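Print this page
E-mail this page

Section 4. Getting the bedroom ready and sorting the laundry

By now you have the Ostine bed put together and standing where you want it, so we can move on to the part most people enjoy a good deal more, which is making it up and giving all those clothes a home. Take your time with this section. It was written by Wanda Ridgeway, who has made up more guest beds at the Lyons house than she cares to remember, and she would tell you there is no prize for speed.

1. Lay the fitted sheet over the mattress and start with the corner nearest the wall, since that is the awkward one. Pull it down firmly before you walk around to the next.

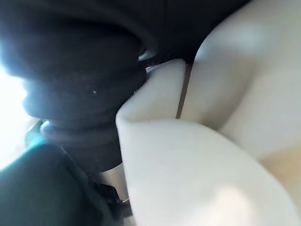

2. Smooth the sheet from the middle outward with the flat of your hand. A few creases will stay in new cotton, and that's fine — they relax after a night or two.

3. Bring the clean clothes to the bed a few at a time. Shake each piece out, lay it down, and turn the sleeves right side out before you fold anything.
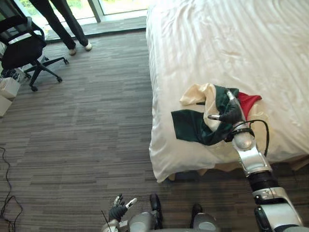 Note: Keep bright reds away from white bedding if they are still damp. Let them dry fully on the rack first, and you'll save yourself a pink sheet.

4. Sort as you go. We like darks together, colors together, and anything that needs mending in a little pile of its own. 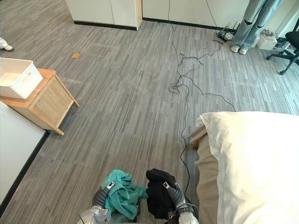 A teal cloth and a black cloth, beside the bed.

5. Fold towels in thirds the long way and then in half, so they sit nicely on the Postberg shelf (item 956).

CAUTION: Look where you're stepping when your arms are full. Lamp and charger cords on a bedroom carpet are very easy to catch a foot in. Move them back against the wall before you start carrying.

6. Check the bed legs and the nightstand once everything is in place. Wood furniture can shift a little on carpet, so press down on each corner and feel for any wobble.
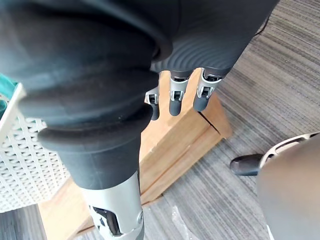
7. Snug up any bolt that has worked loose, using the Flillent key that came in the parts bag. Hand-tight and a quarter turn more is plenty, and please don't use a power driver on these.

Note: If a bolt keeps turning and never tightens, ask for spare kit 3450. Dexter Kincaid looks after the parts desk and will be glad to send one out.

Print this page
E-mail this page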